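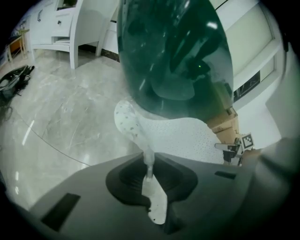
How long should you allow for the Torkedari open day in Clundden?

Two and a half hours covers the main room, the shelves in the side hall and a sit-down with a drink. Add another half hour if you want to drive up through Waltotdale on the way home.

I'd been meaning to go for ages. Torkedari looks at home goods for small shops before the shops decide what to stock, so it's bowls and fabrics and lamps and all the stuff I'd happily spend a whole weekend poking at. They open up in August for one afternoon, and this year I finally got my name on the list before it filled up. Groups were up to 14 people, which felt about right to me. Any bigger and I'd have been stuck at the back looking at somebody's backpack.

Getting there

Take Route 841 as far as the feed store and then go left, whatever your phone says. Mine wanted me to turn at the creek, and there is no road at the creek, only a gate and some very interested cows. The building is called the Mbeki Building and the sign for it is small and set way back behind a hedge, so I drove past it twice. Parking is gravel and free. Wear flat shoes!

You sign in at a folding table by the side door, they give you a sticker with your group number, and then you wait under the overhang until the group before you clears out. We waited maybe ten minutes and I ate the granola bar I'd been saving.

The main room

I was expecting a barn, more or less, and it's so much lighter than that. The ceiling is white corrugated metal with white steel beams under it, and there are tube lights hanging up there, so the whole room has that bright, even, slightly school-gym feeling. All down one side you get these tall pale sage-green stretches set in white frames. I went back and forth with the woman next to me about whether they were panels or blinds, and we never settled it. Either way I want that color for my hallway. It's a gray sort of green, very calm, and it does a lot for a room that would otherwise be white on white on white.

Our guide said the main floor is 2,627 square feet. I'm hopeless at picturing square feet, but I can tell you that two groups fit in there without bumping elbows, and that voices carry. If you're somebody who has trouble hearing over echo, stand close to the guide from the start.

The talk was mostly about surfaces and what light does to them, and I could have listened to it all day. Glossy things are hard to judge, she said, since you end up looking at the room in them. The dark green piece was the perfect one to stare at while she talked. It's a big smooth oval thing, deep teal-green for the most part with a bit more yellow in it toward one side, and so shiny that the lights sit on it as little white patches. Under it was some off-white material covered in tiny dark dots, very evenly spaced. I loved the two together. A plain cloth would have made the green look heavier, I think, and the dots kept it friendly. I've since been through my fabric drawer looking for something similar and the closest I have is an old pillowcase with stars.

She also talked about matte against shiny, and why a shop might order the same shape in both and find that one sells in spring and the other around the holidays. I wrote that down and then lost the pencil. There was a long back-and-forth about fingerprints too (microfiber, dry, small circles, and stop sooner than you want to).

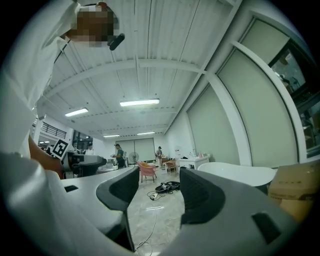
The side hall

After the main room they let you wander, and most of my group headed straight for the side hall, where the older samples are kept. The current list runs to 147 pieces, with a printed sheet so you can match the tag to the maker. Bring your reading glasses, the type is tiny. My favorites were a squat mustard pitcher and a stack of nesting trays in the most awful orange that I now think about daily. You're allowed to pick up anything with a white tag. Blue tags are look only.

There's a seconds shelf near the exit, cash only, and it was pretty well picked over by the time I reached it. I got a butter dish with a wobble in the lid for four dollars and I'm very pleased with it. If the seconds are your reason for going, ask for the first group of the afternoon when you sign up.

Food and so on

Lemonade and store cookies, on the house. The restroom is back out through the side door and around the corner, and it's fine. There's not a lot of shade outside, so park under the trees if you can get there early enough. Lunch beforehand in Clundden would be smart, as the only place open on the way back was the gas station, and I had a pretty sad egg sandwich in the car at the Waltotdale overlook. Gorgeous view, though.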